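Section 3: Setting up your Testa spinet at home

By now you should have the Testa out of its travelling case and the packing blankets folded away somewhere you will find them again (please do keep them, you will be glad of them the first time you take the instrument out to play a concert). This section takes you from a spinet in its blanket wrap to one standing on its own legs, in tune and ready to play. It makes a pleasant afternoon's work if you don't rush, and there is no harm at all in stopping halfway for tea.

If you have bought your Testa second-hand, welcome! Everything below applies to you too, except that your strings will have settled long ago and you can skip the second half of 3.4.

3.1 Choosing a place

A spinet is mostly thin wood under a good deal of tension, and it notices the weather before you do. The instrument is 1282 mm long across the front, and you will want enough space beyond that to get round to the tail when you are tuning or changing a string.

1. Pick an inside wall if you have one.
2. Keep well away from radiators, wood stoves and fireplaces, including the ones you think you never use.
3. Keep out of direct sun. A spot that seems shady in November may be in full sun by June, so think about it across the year.
4. Check the floor is level. A small wobble can be taken out with the adjustable feet, but a sloping floor will have you chasing your stool across the room.
5. Listen to the room. Clap your hands where the player will sit. A hard, ringing echo will flatter slow movements and make a terrible soup of anything quick, and a rug under the stool often cures it.

Note: Underfloor heating is a particular trouble, as the warm air rises straight on to the underside of the soundboard. If you can't avoid it, turn that zone down as low as it will go and ask us for the felt-lined undertray.

Humidity matters more than temperature. We ask you to aim for a steady level, and steady really is the important word. If your room gets dry in winter, the Prendier water tray hangs beneath the case on two brass hooks and holds up to 500 ml. Fill it from a small jug with the tray taken off its hooks.

Caution: Never stand the water tray, a vase or a cup of anything on the lid. Water that finds its way down to the soundboard will raise the grain and can loosen the bridge, and this is not covered by your guarantee. 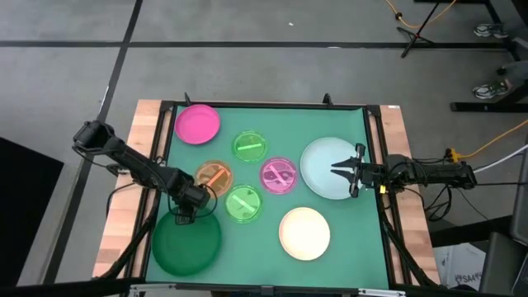 Fig. 3a. Dishes of different sizes and colours on a green mat.

3.2 Fitting the Drastammont stand

The Drastammont stand comes in a flat carton along with a cloth bag of bolts and one long-handled key. Do have a second person with you for this part. The spinet isn't terribly heavy, but it is an awkward shape with all its weight at one end, and the tail likes to swing.

1. Lay the two end frames on a blanket with the stamped letter P facing up. The frame with the wider foot goes at the bass end, on the player's left.
2. Join the frames with the long stretcher, putting the bolts in finger-tight only.
3. Add the short stretcher that runs to the tail post. This one sits at an angle, and it will look wrong until the tail post is on.
4. Stand the whole thing upright and give it a gentle shake to let the joints find their places.
5. Tighten each bolt a little at a time, going round in turn until they are all snug. The key is long and it is very easy to overdo it.
6. With one person at the keyboard end and one at the tail, lift the spinet by the bottom edge of the case and lower it on to the felt pads.
7. Slide it gently until the locating pegs drop into their holes.

Caution: Never lift the spinet by the keyblocks, the music desk or the lid. The keyblocks in particular look like splendid handles and are held on with one small screw each.

Note: If you usually play on a high stool, the taller tail post and legs can be ordered by quoting part number 386. Do measure from the floor to the underside of your forearm first, sitting as you would sit to play, and tell us that figure when you write. It saves a lot of posting things back and forth.

3.3 The music desk and lamp

The music desk travels in its own sleeve inside the lid. It slots on to two pins behind the nameboard and should slide home with light pressure. If it sticks, rub a little candle wax on the runners. Please don't use oil.

1. Open the lid fully and set the prop stick in its cup.
2. Lower the desk on to the pins and push back until you feel it stop.
3. Raise the desk to the slope you like. Most people have it too upright to begin with and change their minds after a week.
4. Clamp the lamp bracket to the right-hand side of the desk, with its leather pad against the wood.
5. Fit the lamp and its jointed arm to the bracket, but leave the cable hanging free for the moment.
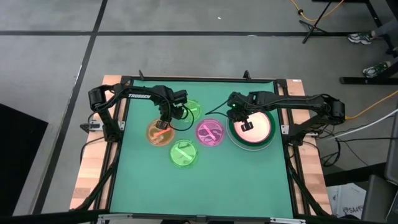
The lamp cable wants a little thought before you clip it down, and it is the part of the job that new owners most often do twice. Swing the lamp to its furthest reach in each direction, out over the page and back towards the lid, and see how much cable is needed at every joint. Then clip it to the straight parts of the arm and leave a loop where the arm bends. You can see the same general idea on the black jointed arms either side of the green table, with their cables looped along the links. Pull yours tight and the lamp will creep back to wherever the cable wants it, usually in the middle of a slow movement, and a cable under strain can buzz against the desk on certain notes. Finish by bringing the last length down the back of the stand, well clear of your feet and of the stool.

Caution: Use only the low-heat lamp supplied. An ordinary bulb left on over an evening will warm the top strings and pull the treble out of tune while leaving the bass where it was.

3.4 First tuning

Your Testa left the Loltstead workshop in tune, and it will certainly not be in tune now. Please don't be disheartened. Leave it standing in its new place overnight with the lid closed before you touch a tuning pin, and if the weather is very cold, give it a second night.

You will need the tuning lever, a strip of soft felt for muting, and either a fork or an electronic tuner. If you have never tuned before, a tuner with a clear dial is a great comfort, though we do hope you will come to trust your ears in the end.

1. Seat the lever fully on the pin. A half-seated lever wears the corners off the pin and is the commonest cause of slipping later on.
2. Play the note and listen before you move anything. Be quite sure that the pin under your lever belongs to the string you are hearing.
3. Turn by the smallest amount you can manage. If the string is sharp, bring it slightly below the note and come back up.
4. Play the note firmly a few times to let the string settle over the bridge, then check again.
5. Set the middle octave first, following the temperament card tucked in the key drawer.
6. Work outwards by octaves, down to the bass and then up to the treble.
7. Go back and check the middle octave. It will probably have moved a little.

The temperament card was drawn up for us by Fiorella Orlandini, and it favours the keys you meet most in French and Italian keyboard music of the early eighteenth century. The thirds around C and G are sweet and restful, and things get spicier as you travel away from them. If you play a good deal of Bach, turn the card over and use the gentler scheme on the back, which will see you through the remote keys without making you wince. Either one is perfectly correct, and you may well end up switching between them according to what is on the desk that month.

Caution: The top strings are very fine and will break if taken much above pitch. Keep your face away from the strings as you bring them up, and wear your glasses if you have them.

A new instrument will drift flat for its first season. Expect to touch up the tuning each time you sit down for the first fortnight, then once a week or so. After 6 months the wire will have done most of its stretching, and the lever can go back in its drawer for longer spells.

3.5 Checking the action

Each key lifts a small wooden jack, and each jack carries a plectrum that plucks the string on the way up and slips past it on the way down. Before you play a whole piece, go up the keyboard slowly, one key at a time, and listen.

If a note doesn't sound: the jack may have ridden up in transit. Remove the jack rail, press the jack down with one finger until it rests on its key, and put the rail back.

If a note sounds twice or hangs on: look at the damper felt. It should just rest on the string when the key is up. Ease it down very slightly with tweezers.

If a note is much louder than its neighbours: leave it alone for a week. Plectra bed in with playing, and a good many of these put themselves right. Should it still stick out after that, see Section 5 on voicing before you reach for a knife.

If a key is slow to return: lift it out and check for a crumb of packing foam underneath. In damp weather the slot may have swollen, in which case a few dry days will often free it.

Note: Always return a jack to the slot it came from. They are numbered in pencil on the back, from the bass upwards, and they are not interchangeable even though they look it.

Should you find a broken string or a cracked jack, write to Linnea Lindholm at the workshop with the note name and the pencil number, and she will post the right part. Spare wire for the top octave is already in the key drawer, wound on a card beneath the tuning lever. Instructions for making the loop and fitting a new string begin in Section 4.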